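Reading time: 3 min

Why I sold half my Umel shares before earnings

I've had a few messages asking what I did with Umel, so let me get it out of my system. I sold half. I did it at lunch, on my phone, with a sandwich in the other hand, and I've been second-guessing it ever since!

The short version is that Umel had become way too big a chunk of my account. I bought in at $12 and kept adding whenever I had a little cash left at the end of the month (a habit I still recommend, by the way). By January it was nearly a third of everything I own, and I was checking the price before I'd even brushed my teeth.

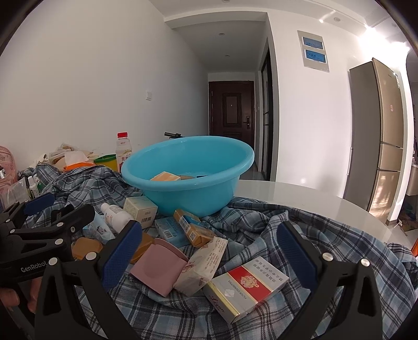

What the report said

Sales were up 8 percent, a bit better than people expected, and the stock jumped at the open. So yes, I left money on the table. My friend Muammer Tuncer texted me a row of laughing faces at 9:40, which I probably deserved.

But I read the whole release that evening and I didn't love it. Inventory is climbing faster than sales, and management says it could close up to 300 stores if traffic stays weak. They tucked that near the bottom, under a long bit about the new loyalty app. Margins slipped too — the call blamed shipping, same as last quarter and the one before.

I'm keeping the other half. The dividend looks safe to me and I like the people running it, I just don't want my whole year riding on one retailer.

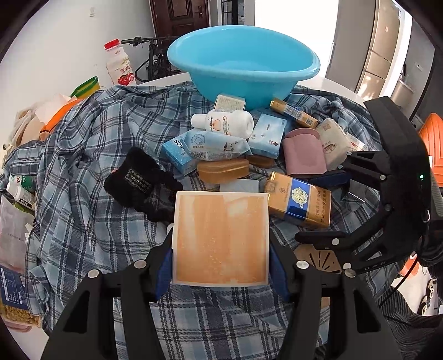 Where the cash went

Most of it is in a plain index fund, very boring. I put a smaller piece into Altus, which I've wanted to own for ages and finally looked cheap to me after that ugly guidance cut. I also looked hard at Sutherland and passed. Too much debt coming due in the next 3 years, and I couldn't work out from the filings how they plan to refinance it. If you've read the notes more closely than I have, please leave a comment!

Usual warning: I'm a guy with a brokerage account and a spreadsheet, so do your own homework. Next post will be the dividend update, once I fix the tab I broke.

Last updated: January

This site uses cookies to remember your preferences. Accept | Manage settings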